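**Rostholm pantry refit — July note for Amerley Baidoo**

The shelves are up and level, which puts us ahead of where we were in the last note. Of the $949 you approved, $100 is left, and I would like to keep it for labels before somebody suggests a second kettle.

Food containers are the slow part. We inherited 60 of them from the Workum kitchen, along with a bag of lids that appear to belong to some other civilization. So far 23 have a lid that closes. The rest are waiting their turn on the table, where we've put down white paper so the clear ones can be sorted against something plain. It helps less than I'd hoped — a clear box on white paper is a fine way to lose a clear box.

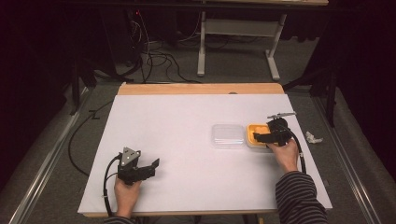
Colored containers will go on the lower shelf for dry snacks, clear ones above for rice and beans. Zakaria wants it the other way around and has until Sunday to make the case. The Imus order is still open: two shelf liners, one of them the right size.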